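Clearing the Corner Floor: Cardboard, Cables and Shoes

Every house has one stretch of floor where things land and stay. Mine is the corner by the wall outlet, and by the end of February I had reached the point of stepping over it in the dark from memory. So this is how I clear it now (I've done it enough times to have a method, which says something about me, I guess!).

You'll need a box cutter, a roll of white tape, a pen, one good box and a couple of fabric pieces you don't mind using as covers. I set a timer for 30 minutes. If you've got more than one corner like this, do one per session and stop, or you'll end up with everything you own in the hallway.

Start with the cardboard

Flattened boxes take up the most floor for the least use, so I deal with them before anything else. Go through the pile one at a time. If a box is torn at the corners or soft, it goes out to recycling. If it's scuffed but still stiff, I keep it, up to a limit. My limit is what fits behind the closet door standing on edge. Peel off old tape while you're at it, and fold the flaps all the same way so the stack lies flat. I used to skip the folding and then wonder why the pile was a foot thick.

Shoe boxes are a different story. I keep those only if there are shoes in them. Empty ones get flattened with the rest, no exceptions, even the nice sturdy ones (this hurts every time). 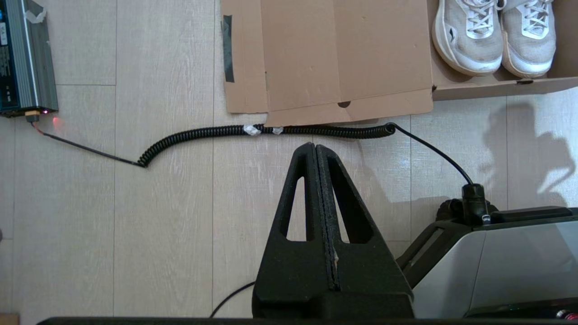

Should I unplug a coiled cable before moving it?
Turn off whatever it runs to first, then unplug it at both ends and move it in one piece. Pulling a coil across the floor while it's still connected puts all the strain on the plugs, and it tends to hook on box flaps along the way.

Next, the cables

Coiled cords are great for not tangling with themselves and terrible for tangling with everything else. Once mine is unplugged I let it relax, lay it in a loose loop and put one wrap of tape where the two ends meet. Fold the end of the tape over on itself so there's a little tab to grab. Otherwise you'll be picking at it with a fingernail next time, and you'll say words.

Write on the tape what the cord belongs to. My neighbor Gregor Moncrieff has a whole number system for his, with a notebook, and I believe he's up to 274. I just write "printer" or "lamp" and that's been plenty.

If something has to stay plugged in, run the cord along the wall and keep the cardboard well away from it. I leave chargers out in the open too, with nothing piled on or against them. They need the air.

Then the shoes

Pair them up, knock the grit off outside, and put them back in the box with the lid closed. I turn the box so the size label faces out. If you have a shelf for shoes, lucky you! I have a stack, heaviest pair at the bottom.

Boxing up what's left

Everything that still doesn't have a home goes in the one good box. Heavy things low, flat things down the sides, and stop before the flaps start to bulge. I like to put fabric over anything that's going to sit for a while, as it keeps the dust off and it's quicker than hunting for a lid. Shake it out first. A pale cloth shows dust quickly, so you can tell at a glance when it needs a wash.

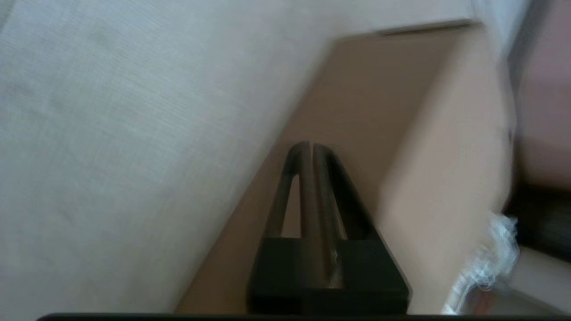

Light gray fabric alongside tan cardboard.

Last job is the floor itself. Sweep toward the middle of the room, then go over it with a barely damp cloth, following the direction of the planks so you catch whatever has settled in the seams. Let it dry before you put a single thing back. My whole corner took 17 minutes last time, not counting the trip to recycling, and I used the time left over on the timer to sit down with a coffee.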